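Workshop Tips: Get More Out of a Board on a Grid-Top Bench

If your bench has a top full of evenly spaced holes, you already own the best clamping system going! I put off using mine properly for years (it mostly held coffee and offcuts), and then one Saturday I bolted a slab of maple to it and I haven't looked back.

Start with the board. Pick one that covers most of the top but leaves a strip of grid showing on every side, so you can still drop in a stop or a clamp when a job runs long. Mine was a leftover from the Whitlock shelves, and I nearly cut it up for drawer fronts. So glad I didn't — the grain only came up after the second coat of oil, and now it's my favourite colour in the whole shed.

Bolt it near the corners and keep the heads small and dark. Snug them up by hand first, all of them, then go round again with the key. If the board rocks, back everything off and check for sawdust underneath before you reach for a shim.
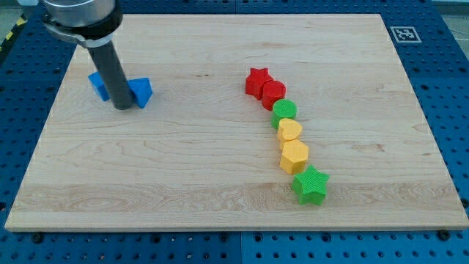 Pale maple on the blue grid top, with a bolt head near each front corner and six plastic shapes set out in a curve.

Look for figured grain when you're choosing, and put the wildest part along the front where you'll see it every day. Ripples like those can tear out under a plane, so I stick to a sharp card scraper and then sandpaper, working with the grain as best I can.

Light timber is brilliant for sorting small stuff, too. Coloured bits and pieces stand right out, and a pencil line is easy to find again (rub it off with a soft eraser, never a damp thumb).

A few more things I've picked up:

Wipe the board down at the end of the day and vacuum the holes every couple of weeks. A drinking straw taped into the hose gets right down in there.

Re-oil every 4 months, thin coats, 2 at most. Leave it overnight with the window open.

Give the bolts a quarter turn check in July, when the air changes and timber starts to move.

Next up on the Studeseo bench page: fitting a vise without losing your front row of holes!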